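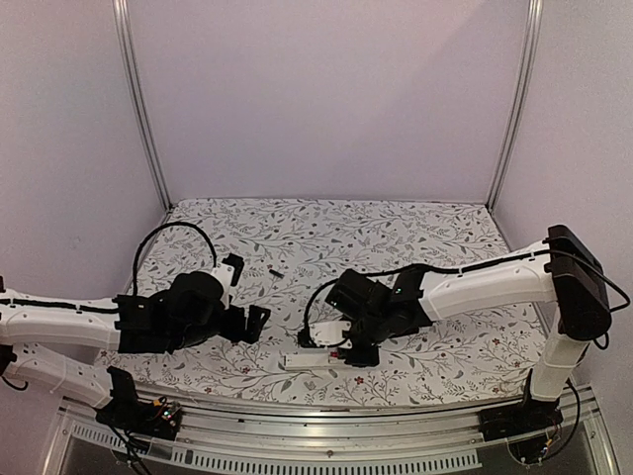 Dimia Tischdecke "Zweiglein"

Weißes Tuch, dicht bedruckt mit Zweigen und Blättern in Grau und Dunkelgrün, dazwischen kleine rote Blüten. Wer aus drei Metern Entfernung hinschaut, sieht ein freundliches Grün-Grau. Wer näher kommt, findet die Blüten und fängt meistens an, mit dem Finger darüberzufahren.

Artikelnummer: 2774
Hersteller: Dimia
Material: Baumwolle, Leinwandbindung
Grundfarbe: Weiß
Pflege: 60 Grad, Schonschleudern, nicht bleichen
Lieferzeit: 2 Werktage

Zum Muster

Das Dessin wiederholt sich in kleinem Abstand und hat weder Mitte noch Rand. Das klingt nach einem Mangel, erspart Ihnen aber die Viertelstunde, in der eine Tischdecke mit Mittelmotiv so lange gezupft wird, bis der Kranz endlich unter der Vase liegt. "Zweiglein" legt man auf und geht Kaffee kochen.

Auf Krümel reagiert das Muster diplomatisch. Mohn verschwindet zwischen den dunklen Zweigen vollständig, Rote-Bete-Spritzer gehen bei wohlwollendem Licht als Blüte durch. Bei Currysauce hört die Diplomatie auf, die bitte gleich auswaschen.

Größe und Zuschnitt

Wir schneiden auf Maß. Messen Sie die Tischplatte und geben Sie an, wie viel Überhang Sie möchten. 30 cm auf jeder Seite sind üblich und reichen, damit es nach Tischdecke aussieht und nicht nach Serviette. Für Tische, die an der Wand stehen, nähen wir auf Wunsch die hintere Kante ohne Überhang, dann staucht sich dort nichts. Maßzuschnitte sind vom Umtausch ausgeschlossen, messen Sie also lieber zweimal und nicht nach dem Aperitif.

Waschen und Bügeln

Vor dem ersten Gebrauch einmal waschen, die Decke läuft dabei ein wenig ein. Im Zuschnitt ist das schon berücksichtigt. Leicht feucht von links bügeln. Ungebügelt geht es auch, das Muster verzeiht einiges, Ihre Schwiegermutter vermutlich weniger.

Passend dazu

Plillomex Tischunterlage, rutschhemmend, zuschneidbar
Gunnlaugsson Stoffservietten, Dunkelgrün, Viererpack
Grarker Tischdeckenklammern, Edelstahl, für Balkon und zugige Esszimmer

Die ungemusterte Variante in Weiß ist ausverkauft und kommt im Juni wieder herein. Stoffproben von "Zweiglein" verschicken wir kostenlos, bitte bei der Bestellung die Artikelnummer angeben.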